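Ticket reopened by Frauke Meinecke, Gresville branch library
Subject: Receipt printer at the front desk prints blank slips

Hello again Armindo, and thank you for being so patient with us! I swapped the paper roll as you suggested, and I'm sorry to say the slips still come out blank. The printer is the old Skorkex from 2014, and it feeds and cuts just fine - there's simply no text on them. 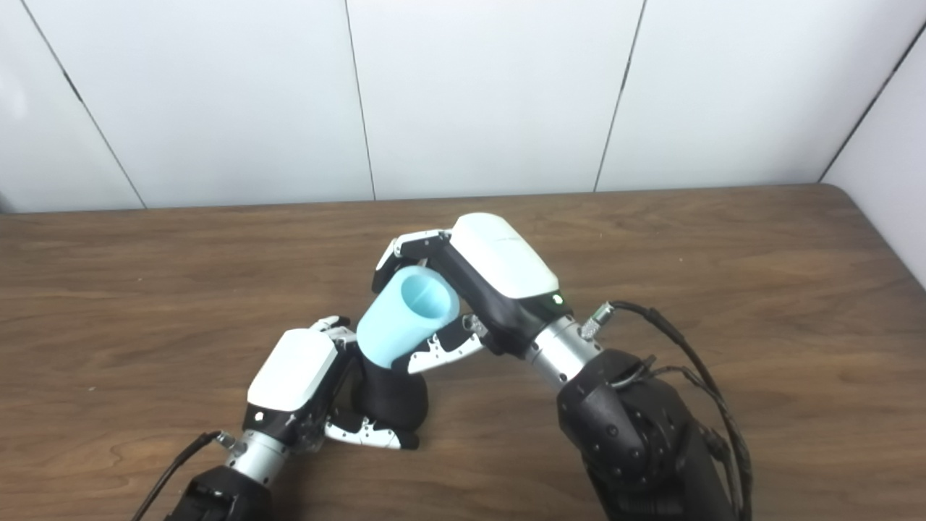

I also tried the other cable from the drawer, restarted the desk computer, and waited 10 minutes before switching everything back on. Same result, I'm afraid.

Reply from Armindo Patrício, 2:10 pm
Hi Frauke, no trouble at all. Could you scratch the paper with a fingernail? Thermal paper leaves a dark mark on the coated side only.

Reply from Frauke Meinecke
Oh dear, the mark shows on the inside - I had the roll in backwards! Turned it over and the slips are printing. Please close this one, with my thanks.

Status: Closed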